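3.2 Small fruit on printed cloth

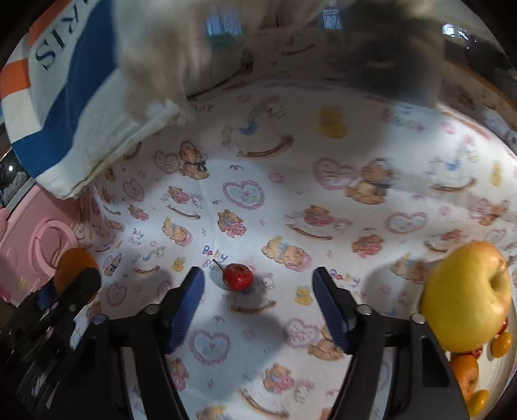
Selvaraj Weerasinghe
Research Associate, Household Objects Group, Haugland

Figure 4. A small red fruit on the "Baby Bear" cloth, with a larger yellow apple and mandarin on the plate at right.

Small fruit gave us the liveliest material in the whole Staltholm set! The red fruit in Figure 4 is tiny beside the yellow apple, yet its glossy, speckled skin and thin dark stem set it apart at once from the white patterned cloth. We were delighted by how much colour a single plate can hold: yellow, orange and red sit together, partly hiding one another, much as they do in a family fruit bowl. Sorting sessions ran for 12 minutes each, and Dahlgren's labelling guide (Section 2.4) treats the stem as part of the fruit.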